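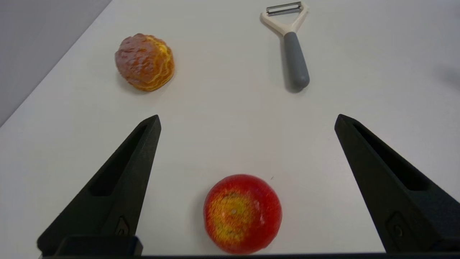
Bench 2, table props: check-in and surface notes

April 11, 2022. Present: self (E. Galbraith), Manju Nishad until lunch, Shalini Solanki after.

Purpose: go through the small kitchen and food items for the Plandora table set, one at a time on the white top, and settle what goes on the June list. Continues from the entry on cups and lids.

Surface

Top wiped with the Ristex cleaner at 50 to 1, then dry cloth. Matte finish holds up, no streaks under the overhead light. Specks still show up on it after wiping, one near the apple. Small enough to ignore for handling, annoying when inspecting. Cloth needs replacing, or we go back to the lint-free ones in the Balton box. Lighting left as it was last week. Shadows soft, which suits the round items and does nothing for the flat ones.

Apple

Red with a yellow-green patch running into orange. Treated as a prop fruit on the sheet. Sits stable on the bare top if placed dimple toward the patch side up, rolls if set down on its flank with any sideways push. Tried four placements. The finish is slightly glossy and picks up finger marks, so wipe before each session. Weight 110 g on the small scale, second reading the same. Manju wants a second fruit of a different color so the bowl does not look like a single repeated item. Agreed, not urgent.

Storage: upper bin, wrapped. Do not put it in with the utensils again, the last one came out scratched.

Peeler

Y type, cream-white frame, gray handle. Steel blade across the open end, pointed bit on one corner of the frame beside the blade. Placed lengthwise with the handle toward the near side of the table.

Notes on it:
- The blade swivels freely. Slight play side to side, within what the others in the drawer have.
- Handle tapers to a rounded end. Comfortable in the hand, less so when wet. Checked at the sink before it came to the bench.
- Blade guard missing from the Nigam packet. Shalini will cut one from card. Until then it goes back in the drawer blade down, in its own slot.
- Lies flat without rocking, so no need for the rubber mat.

Tried it on two real carrots and a potato in the kitchenette. Works. Peels thin on carrot, skips a little over knobs on the potato. Rinsed, dried, logged as usable.

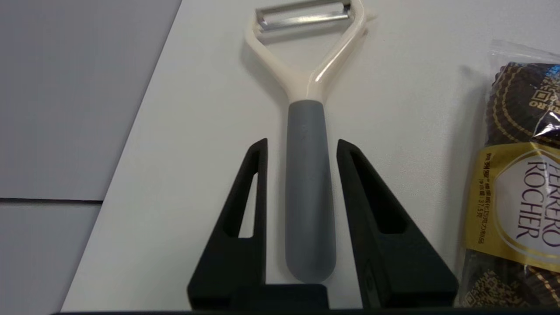 Peeler lengthwise on the white top, handle toward the near side, Ferrero Rocher package at right.

Chocolates

Clear wrapper, gold label, brown paper cups with gold patterning. The package stays sealed. Shalini asked whether packaged food should be on the list at all given the reflections from the wrapper. My view is yes, the set is short on packaged goods and this is an ordinary thing to find on a kitchen table. Keep it out of the window end of the bench in the afternoon. Room was warm by three and softened chocolate will deform the cups. If it does get warm, replace it. Label can face any direction, no preference recorded.

Spacing

With long items such as the peeler, a neighbor on the right side is fine as long as the handle end stays clear. Did not measure today. Urmila Tyagi has a sheet with the old spacing marks, ask her for it before redrawing anything.

Bookkeeping

Prop spend to date is 1,265 against the kitchen line, with 500 still free for June. Sarita Shukla has the receipts. Peeler and chocolates entered, apple was already on the old sheet under "produce" - moved it to "fruit, prop" and struck the duplicate line.

Open items
- second fruit, not red (Manju)
- card guard for peeler (Shalini)
- lint-free cloths, check Balton box first
- spacing sheet from Urmila
- decide on bowl: white disappears against the top, the blue one is chipped

Put away at 4:40. Utensil drawer relabeled, old labels left underneath since they would not peel off.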